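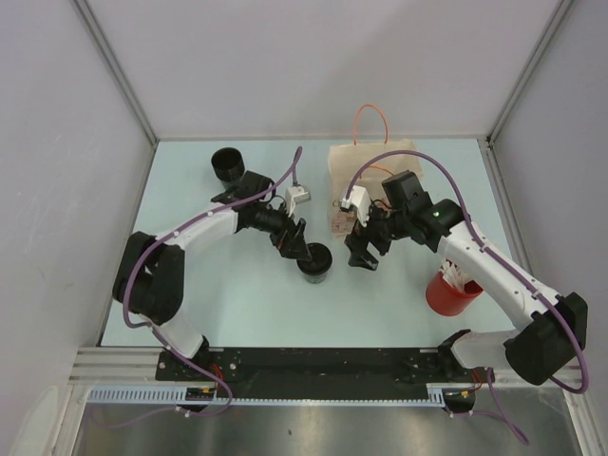 Etton Two-Arm Bench Kit for Student Teams

Item no. 3703-B
Price: $3,703 per bench, arms not included
Ships in 6 weeks

The Etton bench is a tabletop station for clubs and classes that want to teach two-arm handling. It was built for the Predholm Student Challenge, where teams pack, sort and clear small everyday items with a pair of arms. It can also be used for a semester course or a senior project. You supply the arms, or order them with the bench from our arms page.

What students do with it

The standard Predholm task is the takeout order. Cups, utensils and a paper bag with a string handle are set out on the table, and the team's program has to get the order ready using both arms. Teams like this task because the items are cheap and easy to replace. They also find out quickly that a paper bag is harder than a block. It creases, it slides, and it rarely stands the same way twice. A cup that falls over has to be dealt with too, and the rules do not allow a hand to reach in and set it upright.

Most clubs start with one arm and one cup. We suggest adding the second arm once the first can pick and place without help, and leaving the bag for last.

The table and walls

The tabletop is pale blue-gray. Light gray walls close in three sides and the front is left open for the arms. The plain colors make it easier for a vision program to find items, and the walls keep dropped parts on the table. The walls lift out for cleaning. Wipe the top with a damp cloth and mild soap. Do not use acetone.

The front rail

Both arms mount at the front edge on a black plate, which bolts to a silver aluminum extrusion. The arm bases can be moved closer together or farther apart. Mark your positions with tape before you loosen anything. Teams that skip this step usually lose an afternoon to recalibrating.

A cable chain runs below the rail. Arm cables should have enough slack to follow the wrist through its full turn. Run each arm slowly through its range before the first program and watch for places where the cable pulls tight or catches on a joint.

In the box

Tabletop with three wall panels
Front rail and mounting plate
Cable chain with end brackets
Bolt set and 2 hex keys
Bag of cable ties
Printed setup guide
Aquino lesson binder

Not in the box: arms, grippers, computer, power strip, task items.

Specifications

Footprint: fits a standard 6-foot classroom table
Assembly: two people, one class period
Arm positions: 2
Rail: aluminum extrusion, silver
Wall color: light gray
Warranty: 2 years on rail and panels

The Aquino lessons

The binder has six units and assumes students have written some code before. The first two cover safety and moving a single arm by hand. Units three and four are about gripping, with a worksheet on how far to close the fingers on a paper cup compared with a hard plastic one. The last two units bring in the second arm and cover shared space, handoffs and what to do when both arms want the same spot. Answer sheets are sent to teachers on request.

Schools that use Ploment for their code can load the bench layout from the Ploment library. Look for the file named Etton 833. The older layout still opens, but the wall heights in it are wrong - please delete it if you have it saved.

Safety

One student runs the program and one stands at the stop button. Everyone else stays behind the line. Hair tied back, no lanyards, no loose sleeves. Power off before changing grippers or moving a base. The stop button must come from your arm maker and is not part of this kit.

Replacement parts

Wall panel, single (833-W)
Tabletop (833-T)
Mounting plate (833-P)
Cable chain, full length (833-C)
Bolt set (833-H)

Bolts are the part most often ordered, so it may be worth adding a second set to your first order.

Ordering

Schools may pay by purchase order. Teams entered in the Predholm challenge should put their team number on the order so it goes out with the competition batch. Orders received by 2/10/25 will arrive before the March practice round. Orders after that date ship in the normal 6 weeks. Panels damaged in shipping are replaced free if you write to us within two weeks of delivery - keep the carton until you have checked all three.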